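4.2 Storage of bowls on and around the work surface

The households in the second part of the study were asked to keep their usual crockery and to go on using it in their usual way. The only change made to the kitchen was the addition of a small raised rack, to be placed on a table or worktop of the household's own choosing. The rack offers a second level above the surface and has no divisions. It was supplied without instructions as to what should be put on it, and the field staff were asked to give no advice on the matter, even when it was requested.

Of the 105 households that accepted a rack, 65 were using it mainly for bowls when they were visited in November. The remainder used it for cups, for jars, for bread or for post, or had moved it out of the kitchen altogether. The present section is concerned only with the 65. The other uses are taken up in section 4.4, where they are set beside the findings on drawers and open shelves.

Bowls present a particular difficulty in small kitchens. Plates of differing sizes can be stacked with little loss of space, and cups can be hung. Bowls nest well only with bowls of the same profile, and most households in the study owned bowls of several profiles. In the interviews, participants spoke of a "set", by which they meant the bowls that had been bought together, and of "the others", by which they meant single bowls that had been received as gifts, inherited, or left over from earlier sets. The distinction was drawn in nearly every interview and was seldom prompted by the interviewer.

The way in which the two kinds were stored followed from this distinction more closely than from size. Bowls belonging to a set were stacked, and the stack was treated as one object: it was lifted, moved and wiped beneath as a whole. Single bowls were more often given a place of their own, even where they could have been placed inside one another without difficulty. One participant, in a household of four, explained the matter as follows: "The patterned ones live together. The plain ones are each for something. If I put one in the other I have to take it out again before I can use it, and then I am holding two bowls."

Dewan and Ranasinghe, who carried out the first round of visits, recorded the position of each group of bowls on the rack and the order in which the groups had been placed there, as reported by the participant. Three arrangements account for most of the racks observed. In the first, all bowls are stacked in a single column regardless of profile. In the second, the set is stacked and the single bowls are kept elsewhere. In the third, which was the most frequent, the stack and the single bowls share the rack, with the stack towards the back and at one side. Figure 3 shows the third arrangement.

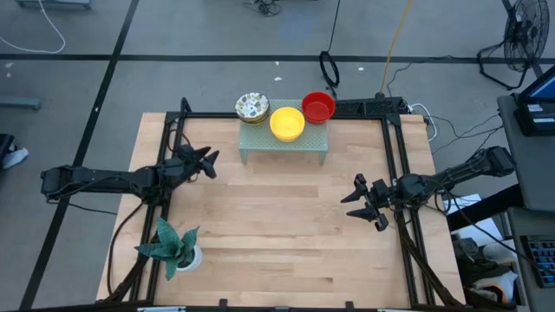

Figure 3. A stack of patterned bowls with a yellow bowl and a red bowl on a raised perforated rack, wooden tabletop.

The placing of the stack at a rear corner was explained by participants in two ways. Some referred to safety, and in particular to the risk of catching a tall stack with a sleeve while reaching across the table. Others referred to the order of use. Single bowls were wanted often and singly, for mixing, for peelings, for fruit or for a child's breakfast, whereas the set was wanted at mealtimes and was then taken down in one movement. Both explanations lead to the same result, and in many households both were given by different members of the family.

Colour played a larger part than had been expected. The interview schedule contained no question on colour, yet it was raised in more than half of the conversations. Plain bright bowls were referred to by their colour alone ("the red", "the yellow"), and the colour served as the name of the bowl and, in several cases, as the name of its purpose. A participant could ask another member of the household to fetch the red and be understood. Patterned bowls were never named in this way. They were referred to in the plural, or by the place of purchase, and individual bowls within the stack were not told apart unless one of them was chipped.

It follows that the loss of a single coloured bowl was felt as the loss of a function, while the loss of one bowl from a stack was felt only when guests were expected. Karunaratne (this volume) reports a similar pattern for storage tins. The present authors would add that the pattern does not depend on cost. In the Feltness households, where the single bowls were for the most part the cheapest items on the rack, they were replaced sooner than the missing members of the set.

The height of the rack above the table gave rise to some disagreement. Half of the participants left the space beneath it empty. The remainder used it for flat articles such as chopping boards, folded cloths and baking trays, and a few pushed a further stack of plates under the front edge. Where plates were kept in this position, the participants reported that they were taken out less often than before, and in four households the plates had been returned to a cupboard before the second visit. The front lip of the rack was mentioned favourably by participants with young children and unfavourably by those who preferred to slide bowls forward before lifting them.

A further point concerns bowls that stand close to an edge. On racks with three groups, it was common for one bowl to extend a little past the side of the platform. Participants did not regard this as untidy, and when they were invited to rearrange the rack as they would like it to be, most left the bowl where it was. Asked how far a bowl might project before it was considered badly placed, participants generally answered by moving it with the hand until they were no longer content. The foot of the bowl appears to be the deciding factor. So long as the foot rested wholly on the platform, the position was accepted; once any part of the foot was unsupported, the bowl was moved back at once, often without comment. It is suggested that future work should record the position of the foot as well as that of the rim, which was the only measurement taken in the first round.

The surface on which the rack stood also had some bearing on its use. On wooden tables the rack was treated as a fixture and was moved only for cleaning. On smooth worktops it was moved more freely, in some homes several times a day, and the bowls were frequently carried on it as though on a tray. The makers of the rack do not recommend this, and two breakages were reported. Participants who had a wooden table spoke of wishing to keep part of the wood clear for the preparation of food and for homework, and in most of these homes the rack had been set well back, so that the near part of the table remained free. Nishad has argued in his account of the Murkach kitchens that the free part of a table should be measured as carefully as the occupied part, and the second round of visits adopted this practice.

The results of the second round were in general agreement with the first. Of the 65 racks used for bowls, most held the same groups in the same relative positions at both visits. Where a change had taken place, it usually consisted in the addition of a bowl to the stack or in the exchange of one single bowl for another. Only rarely had a single bowl been moved into the stack, and in each such case the participant volunteered that it was no longer much used. Entry to the stack may therefore be read as a sign that a bowl has lost its separate purpose. The reverse movement, from stack to separate place, was recorded only once, in a Bhuiyan household in which a patterned bowl had been set aside for a cat.

Certain limits of the material should be stated. The households were recruited through two housing offices and all of them had kitchens of modest size. The visits were made between four and seven in the afternoon, when the evening meal was in preparation in many homes, and the racks may look different in the morning. The visits also depended on what participants were prepared to leave in place for a visitor. Several admitted to having tidied beforehand, and it is likely that others did so without mentioning it. Kleinschmidt has proposed that households should be asked to keep a simple written record over a longer period, with one line for each occasion on which a bowl is taken down or put back. A trial of this method in six households yielded 520 entries, of which a small number could not be read, and the method is considered suitable for wider use.

The bearing of these findings on the design of storage is discussed in section 5. For the present it may be noted that the households did not ask for more room on the rack. When participants were shown a drawing of a larger model, the majority declined it on the ground that it would take up too much of the table. The alteration most often requested was a slightly deeper platform of the same width - sufficient for a stack to stand behind a single bowl without the two rims touching.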